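August, before coffee

Woke at five with the word "matsutake" in my head. I have never eaten one. I could not pick one out of a basket of ordinary mushrooms, and until this month I'd have guessed it was a make of motorcycle. Such is the life of a person who said yes to extra hours at Cundus.

Yesterday's entry was one line ("feet") so I owe this notebook a proper one. Hendrik Swanepoel called me over at closing and told me the seasoning bay was mine to reset. He said it warmly, the way people tell you you've been left a piano. The plan for the bay is a single sheet of paper numbered 507, and it shows every item as a small gray rectangle. All the rectangles are the same size. I asked him which rectangle was the mushroom one and he turned the sheet around, looked at it upside down, and said I'd get a feel for it.

Ate toast standing up. Packed the sandals, which I know are the wrong shoes for it. The right shoes are by the back door with their soles coming off and have been there all summer.

9:15, the break room

Everything that was in the bottom of the bay is coming out, and the floor is the only surface in the aisle big enough. So the floor it is, with baskets for whatever I can put a name to. The trouble is names. My reading of Chinese comes from two winters of evening class in Arnby, where we learned to order dumplings, ask after each other's grandparents, and say that the library was behind the bank. Seasoning was not covered. I know chicken, I know mushroom, I know garlic when it is standing next to something that helps. Fresh I know very well, as it is on everything. If the packets are to be believed there is nothing in this aisle that isn't fresh, and most of it is powder.

Dulce Varela from produce put her head around the end of the aisle, took in the whole arrangement, and said, "Big soup?" Then she left. She has been saving that up, I think.

My system, for the record, in case I lose my mind and someone has to finish:

First basket, anything chicken.
Second basket, anything I'd call a mushroom.
The rest stays in the heap until I've had a sandwich.

11:40, aisle, sitting on an upturned crate

A complication. I had been going by color. Yellow for chicken, white or cream for mushroom, green for I'll deal with you later. It worked beautifully for the first half hour and I was already composing a modest speech about it. Then the mushroom people started turning up in every shape there is. Pouches with a spout, pouches with no spout, tall ones, short ones, a beige one with a tan band across the top like a little hat. All of them say 松茸, matsutake, and all of them say 鲜, fresh, and one of them says 鲜 twice in a row in case you weren't listening the first time.

Best find of the morning is the small print on the tall cream one: 可代替鸡精鸡粉使用. I worked it out on my own, one finger under each character like a child with a bus timetable. "Can be used in place of chicken essence and chicken powder." So the mushroom seasoning is announcing, in writing, that it is after the chicken seasoning's job. I had them in adjoining baskets. I've been thinking of them as colleagues.

The yellow pouch has a white spout and green lettering, 蒜嫩鸡精, with garlic at one end and chicken at the other. Half the questions I get in this aisle are whether there's garlic in something, and for once I can point at a character I'm sure of.

Spent far too long holding one in each hand and looking from left to right, as if they might settle it between them.

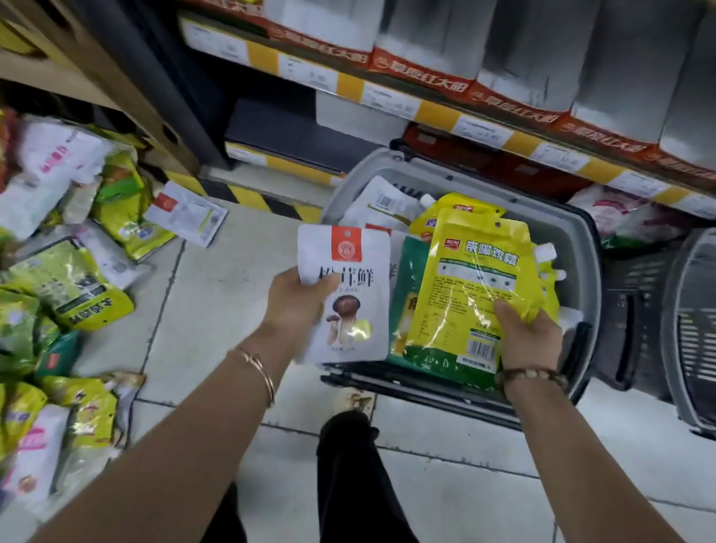
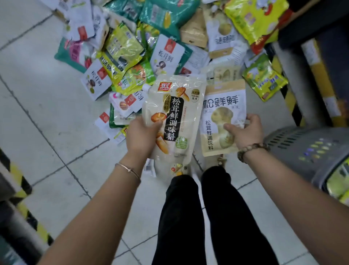
1:30, sandwich

Egg. I note it only as it was the one thing I handled all day that didn't come in a pouch.

While I ate, a woman with a stroller stopped at the heap and asked if it was a sale. I said no, it was a reset. She asked whether you could buy from a reset. I had to go and find Hendrik, who had to go and find out, and by the time word came back that you could, she had picked out a white packet with a mushroom on it and was reading the back with real attention. I asked her, since she obviously could read it at a normal human speed, what she did with it. She said you put it in the pot at the end. How much? She made a small movement with her wrist that I will never be able to reproduce. My grandmother had the same movement for salt. I have her recipe cards and they are useless.

Then she told me, kindly, that I had a green packet in with the chicken. I said I knew. I didn't.

3:00, or a little after

The order pad says 900 on the line for spouted pouches. I looked at that figure for a while. It might be nine hundred pouches, it might be a pouch of nine hundred grams, and the person who wrote it is on vacation in Mendoza and not answering. I've asked for neither. Hendrik feels we should "let it breathe."

Second problem of the afternoon: the label printer. It's an Arnik, it is older than several of the people who work here, and it prints Chinese characters as a row of neat empty boxes. So the shelf label for the matsutake seasoning currently reads as six little squares and a price. I stuck it up anyway. Then I took it down and wrote the thing out by hand with a marker, and I'm fairly pleased with my 鲜. The fish half is better than the sheep half. (That's the character, fish on the left and sheep on the right. Our teacher said that somebody once considered the two freshest things in the world to be a fish and a sheep, and then put them together. I thought of her today more than I have in a year. I hope she'd be proud, though I suspect she'd ask me where the library was and watch me panic.)

Dulce came by again, with grapes this time and no joke. She sat down on the other crate and sorted with me for twenty minutes without being asked. She doesn't read a word of it and she was faster than me. Her method is to look at the picture on the front. Mushroom, mushroom, chicken, mushroom. I explained that this was risky, that packaging can be misleading, that one must really go to the text. She held up a pouch with a photograph of a mushroom on it and said, "What does the text say?"

It said mushroom.

5:45, on the bus

The bay is not finished. I'd like that written down plainly, so that tomorrow I don't turn up expecting to find it done by elves. The chicken is up. The mushroom is up on one side and leaning on the other. Spouted pouches will not stand next to each other for any length of time. They look very steady on their flat bottoms, and then one tips toward its neighbor, and the neighbor, who has clearly been waiting for company, goes too. I lined up 12 and walked away, and heard them go before I reached the end of the aisle. It's a soft noise. I think I'd have preferred a crash.

Hendrik's idea is dividers. There's a budget for dividers, he says, somewhere. I said a brick would do.

Bought two things on the way out. One was the tall mushroom pouch, on the grounds that we've been through a lot together. The other was a bag of marshmallows.

Late

Made soup. I may as well admit it, Dulce got what she wanted. Carrots, the end of a cabbage, noodles, and at the very end the mushroom stuff from the spout. I tried the wrist movement. What came out was either nothing at all or far too much, depending on which half of the movement you were looking at. I added water. I added more water. It was a good soup by the third bowl's worth, and there are now several bowls' worth of it in the refrigerator, so that's lunch accounted for until I'm sick of it.

It does taste of something. I wouldn't have said mushroom if you'd blindfolded me. I'd have said it tasted like soup in somebody else's house, where they know what they're doing.

I looked up the price of real matsutakes afterward and found a listing at 2,000 for a box, and then couldn't find what currency it was in, and went to bed not knowing whether that was a bargain or a car.

For tomorrow: marker with a finer tip. The green packets, finally, and an honest attempt at reading them. Ask about the 900. Real shoes, or glue.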